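Show a Gripper How to Do a Chore (and Find Out Which Chores It Can Manage Yet)

Posted 15 November 2019 by Jean Hepburn

People ask me all the time if a robot can do their dishes. My short answer is no, but it can probably move your mug to the other end of the table, and it might even do it twice in a row. My long answer is this page. I'm going to walk you through how we teach a chore by doing it ourselves with a pair of hand-held grippers, and along the way I'll tell you which jobs went well for us and which ones made me want to lie down on the floor.

You don't need to be a programmer for this part. You need two grippers, a chore, some patience and comfortable pants (you'll be sitting a lot).

Step 1: Hold the thing and wander

Before you record a single demo, pick up a gripper and just carry it for a while. Open it, close it, pinch your own sleeve. I gave Ekow Osei a pair on his first day and he spent the whole morning picking up pens, and his demos were better than mine by February!

What you're getting used to is having two fingers and no wrist feeling. You can't tell how hard you're squeezing the way you can with your own hand, so you start watching more closely, and that's exactly what we want. The robot will be working mostly from what the camera sees.

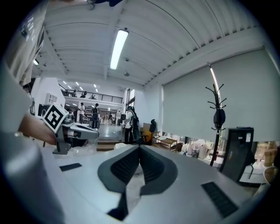
Getting a feel for the grippers, with the steps down to the main hall behind.

Check the square markers while you're at it. They should be flat, clean and facing outward. We use them to work out where each gripper is, and a thumb over one can spoil an otherwise lovely take.

Step 2: Pick a chore you can say in one sentence

"Tidy the room" is not a chore, it's a lifestyle. "Move the mug to the left side of the table" is a chore. Write your sentence on a piece of paper and read it out before you begin. If you have to say "and then" more than once, split it up.

Our very first project, Kioko, was supposed to be a full after-lunch cleanup. We recorded 479 demos and then had to throw out most of them – everyone had a different idea of what "clean" meant. Reece Naylor stacked things. I wiped first. Fongchan Suwannarat put everything in the drawer, which I still think was kind of brilliant.

Step 3: Start at the table

Sit down facing the table with a gripper in each hand. Mugs and bottles are good beginner objects. A mug has a handle, so it matters which way it's turned, and a tall bottle will punish you for bumping it. Leave a little clutter out too. Real tables have leaves and flowers and who knows what on them, and a robot that's only ever seen a bare tabletop gets lost the moment you put a plant down. 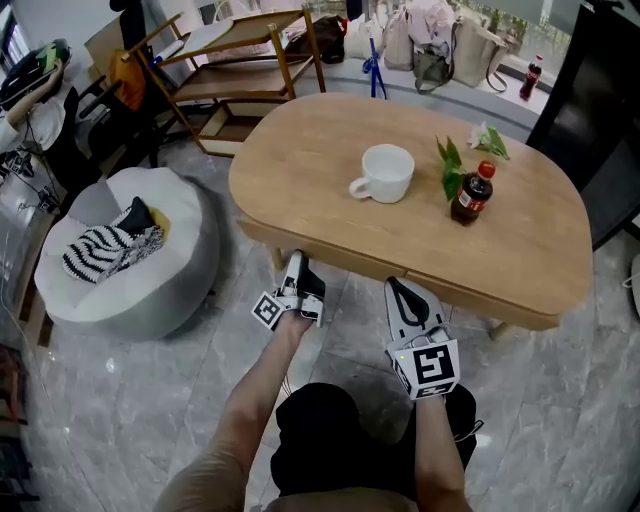 Home Chores Group, Pindano Workshop

A few things that helped me:

Begin every take with both grippers off the table and still. Count to two in your head.

Move at the speed you'd use with a sleeping cat nearby. Slow is fine, stopping halfway to think is not. If you freeze, scrap it and go again.

Come at the mug from a different angle every few takes. Turn the handle, too.

Let go completely before you pull back. I used to drag my gripper away while it was still opening, and of course the robot learned to do the same. We lost a mug that way.

Do 40 takes, then get up and stretch. I've tried pushing on to 60 in one sitting and the last ones were junk. My hands were tired and I was getting sloppy with the bottle.

Step 4: Move up to furniture

So you've got a decent mug routine and you're feeling good. Time for chairs, which are a whole different animal. A chair is bigger than anything on the table, it tips, and the legs catch on things you forgot were there. It also blocks a lot of what the camera would otherwise see.

Go for a flat part with an edge you can get both fingers around. Round legs tend to roll in the grip. Pinch, wait a beat, then shift the chair a small distance and set it down before you try anything fancy.

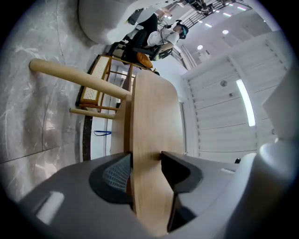 Flat panel between the fingers, one finger on each side.

Erasto Magesa has a good habit here – he practices the whole move bare-handed first, so he knows where the chair wants to swing. I skip that step and regret it nearly every time.

Step 5: Sort your takes the same day

Don't leave this until next week. Watch everything back while you still remember what you were trying to do, and put each take in one of two folders, keep or toss. We had a "maybe" folder once. It filled up and none of us ever opened it.

We name each file with the chore sentence, the person's initials and a take number. Boring, but we're at 2363 kept takes now on the Orik project and I can find any of them in a minute.

So, can machines do chores yet?

Some, sort of. With our setup, moving one object across a table is pretty reliable. Two objects is okay on a good day. Chairs are hit or miss: the robot gets a hold of one fine and then doesn't seem to know how far it's moved. Folding cloth, forget it for now, although Fongchan disagrees with me and is planning to start on towels next.

On a shop floor I'd be more hopeful, as the parts turn up in the same place every time. Homes are messier, and mine especially. If you try this with a chore I haven't mentioned, send me your one sentence and your keep-to-toss count, and I'll add it to the list for the next update.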